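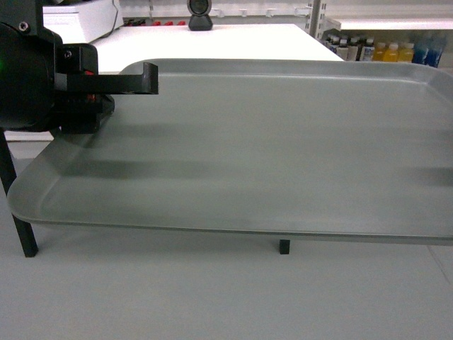

Brolener T2 - Greifarm für den Tablettplatz

Der Brolener T2 übernimmt an festen Arbeitsplätzen das Einlegen und Entnehmen von Kleinteilen am Tablett. Fatach liefert ihn als Tischgerät mit Arm, Greifer und Steuerung. Vorhandene Tische und Regale können in der Regel stehen bleiben.

Was sich am Arbeitsplatz ändert

Das ständige Vorbeugen über das Tablett entfällt. Die Beschäftigten bereiten die Teile vor, geben den Auftrag frei und prüfen das Ergebnis. Eine Person kann 2 Plätze betreuen, wenn diese nebeneinander liegen. Störungen werden am Gerät quittiert - ein Anruf in der Technik ist dafür meist nicht nötig. Ganz ohne Handarbeit geht es nicht: Verklemmte oder beschädigte Teile sortiert weiterhin ein Mensch aus.

Im Werk Plallstead läuft der T2 seit März im Zweischichtbetrieb. Die Stellen am Tablettplatz blieben erhalten, die Aufgaben wurden neu verteilt. Für die Einarbeitung sind dort 3 Tage angesetzt.

Technische Angaben

Programmplätze: 33
Greiferfinger: wechselbar, ohne Neukalibrierung
Steuerung: Hayashi, Bedienung auf Deutsch und Englisch
Gewährleistung: 2 Jahre

Lieferung und Einweisung

Aufstellung und Einweisung sind im Preis enthalten. Tabletts bitte vorab als Muster einsenden, Sondermaße auf Anfrage.

Stand: 25. Januar 2026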